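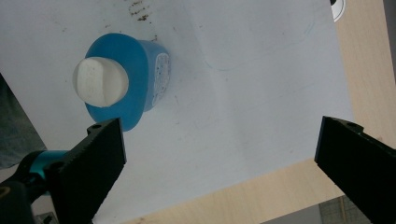
Unit 4: Loose-Leash Walking and the Recall

Read this before Tuesday. The dog is excused from the reading.

Last unit we covered settling on a mat. Those of you whose dogs settled on the mat may feel smug until we get outdoors, where the Cundby field has rabbits.

4.1 The leash

A leash is a safety line. Most dogs have been taught that it is a winch, and that leaning into it produces forward travel. Every step you take on a tight leash pays the dog for pulling. So stop. Stand still until the leash slackens, then walk on. Your first trip around the block may take 20 minutes and cover 2 driveways.

Feed at your left knee, low down. Food held out in front gets you a dog walking sideways, looking up, into a mailbox.

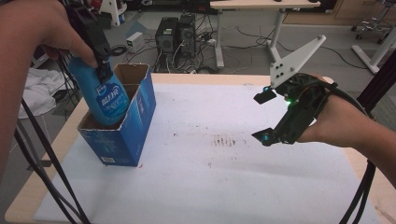 Bottle going into its box.

4.2 The recall

Pick one word and keep it clean. If "come" has already been shouted over 1,074 times at a dog eating something dead, retire it and choose another.

Week one: indoors, six feet, very good food. Week two: the yard, on a long line. Off-leash work waits for the Kuzmenko paddock, which has a fence - please shut the gate.

Never call the dog to end the fun every time. Call, pay, and release it back to whatever it was sniffing.

4.3 Homework

Three short sessions a day. Write them down, including the bad ones. A log with no bad sessions in it will be read as fiction.

Bring: flat collar, long line, treats cut to pea size. Retractable leashes stay in the car.

Next unit: greeting strangers politely (dogs first, then owners).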